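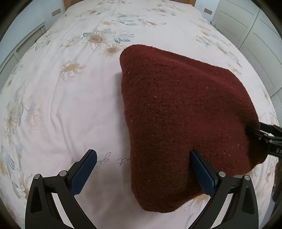

Nukano recalls finger pads on hand-held grippers after fault found in garment folding work

HORNOSHAM, October — Nukano is recalling the finger pads on 191 hand-held two-finger grippers after finding that the pads can work loose during long folding sessions. No injuries have been reported. Customers should stop using the affected tools until the pads have been replaced.

The grippers are used in pairs to record how people fold and move clothing and bedding. The recordings are then used to train robot arms to do the same work.

The fault was found at the company's Hornosham site during folding trials with heavy knitwear. A pad shifted on its finger while an operator was pulling a sweater across a bed. The finger kept closing, and the bare edge behind the pad caught the yarn and tore it. Staff stopped the session and checked the other tools on site. They found the same looseness on 3 of them.

Nukano traced the problem to the adhesive that holds the pad to the finger. It softens when the tool is used for long periods without a break, and thick or fuzzy fabric puts more sideways pull on the pad than the thin cotton used in earlier tests. The earlier tests ran to almost 3000 closing cycles and did not show the fault. The company says those tests should have included knitwear.

A loose pad leaves a hard edge exposed. It can damage fabric, and it could pinch or scrape a finger if the operator reaches in to free a snagged garment. Operators should open the gripper fully and set it down before touching the fabric.

The recall covers grippers shipped with the first version of the pad. Later tools use a pad held by 2 small screws as well as adhesive and are not affected. Robot arms supplied by Nukano use a different finger and are also not part of the recall.

Replacement pads are being made by Arango and will be sent free of charge. Customers who do not want to fit the pads themselves can return the tools to the Clakau service center, where the work will be done at no cost. Nukano will pay for shipping both ways.

Recordings made with the affected grippers can still be used, but customers should review any session in which a pad moved — the finger position in those files may be wrong.

Folding trials in Hornosham will start again once every tool there has been refitted and checked.

Customers can reach the Nukano service desk through their usual account contact.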